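About the Hurstead Gripper Laboratory

The Hurstead Gripper Laboratory is the comparison and testing unit of Mevcombe Technical College. We try out grippers, arms, cameras and controllers for manufacturers and buyers who need to know how a piece of equipment behaves before they commit to it. The unit opened in September with a staff of two and now has 27 member firms.

What We Do

Every comparison begins in simulation. A gripper is mounted on a modeled arm and given the same objects and the same starting positions as every other gripper in its group. Smooth-walled containers form a large part of the object set, as their rims and polished sides are hard to hold and hard for a wrist camera to read.

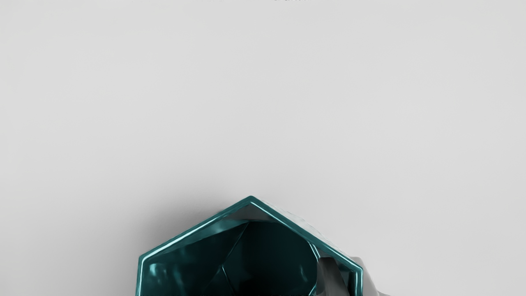

Each gripper completes 1000 simulated attempts before it is considered for the bench. Results are reported by object and by camera view, and failed attempts are kept in full. Member firms receive the raw records together with our written report - we do not issue rankings or awards.

The Pitcher Task

Our best-known exercise is the pitcher task, developed under the Bettencourt program. A single arm must take a handled pitcher by the rim and hold it clear of the table, with the handle left free. The task is short, yet it separates finger shapes and grip-force settings very well, and controllers that perform evenly on boxes and blocks often differ here. The set includes 31 starting positions.

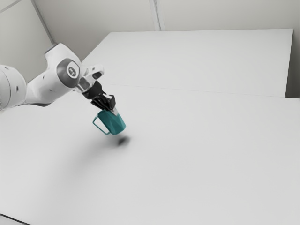
Equipment and Software

Trials are run on Mindanura, the laboratory's own test software. It allows an arm, a gripper or a controller to be exchanged while all other settings remain fixed. Member firms may submit their own models, which are checked by our staff and held in confidence.

Working With Us

Membership is open to manufacturers, integrators and schools. Requests for a comparison should state the equipment, the objects to be handled and the camera arrangement in use. Visits to the Hurstead site are by appointment through the college office.

Page last reviewed 11/29/23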